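How does a by-election work?

Last October my neighbour's little girl spotted a poster taped to a lamp post and asked me why there was going to be an election when we'd only just had one. Good question! I write about politics for a living and it still took me a whole cup of tea to explain it properly, so I thought I'd have another go in writing.

Let's start with the ordinary kind. In a big election, everybody in the country votes at the same time. The country is split into areas, and each area picks one person to speak up for it in parliament. Grown-ups call that person an MP (it stands for Member of Parliament).

But what if an MP stops being an MP halfway through? They might be too poorly to carry on, or they might decide they'd like a different job. Sometimes an MP dies, and that's very sad. Now their seat in parliament is empty, and the people who live in that area have no one to speak for them.

So they get an election all of their own. That's a by-election. Everybody else in the country stays at home and watches the news (or doesn't, if they've had enough of it).

To show you how it goes, I'm going to make up a place called Lesberg. Lesberg's MP has left, and 3 people want the job. They are called candidates. One wants more buses to Pratberg, the next town along. One wants to mend the swimming pool. The last one wants lower car park charges and talks about them a LOT.

For a few weeks they knock on doors, push leaflets through letterboxes and argue with each other in chilly halls. Then comes voting day. You go to a polling station, which is often just a school or a church hall, and somebody gives you a piece of paper with the names on it. You put a cross next to the one you like best, fold it up and pop it in the box. You don't have to tell anyone who you chose, not even your mum – it's secret.

After that comes my favourite bit, the count. People sit at long tables late into the night, sorting the papers into piles. Whoever has the biggest pile wins, even if it's only bigger by a tiny bit. Suppose the swimming pool candidate beats the bus candidate by 22 votes. She's in! If it's terribly close, say 2 votes, they'll probably count the whole lot again to be sure.
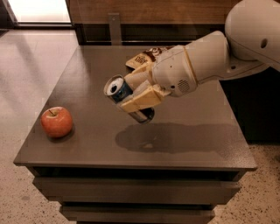
Karthik Bhuiyan wrote in to ask what happens if two people get exactly the same number of votes, because his class couldn't agree on it. Well, Karthik, first they count again. If it's still a draw, the person in charge picks the winner by luck, perhaps by drawing a name out of a box or tossing a coin. I promise I'm not making that up, and it has happened in local council elections.

Once there's a winner, they go off to parliament, make a promise to do the job properly and get to work. They keep the seat until the next big election, and then they have to ask everybody to vote for them all over again.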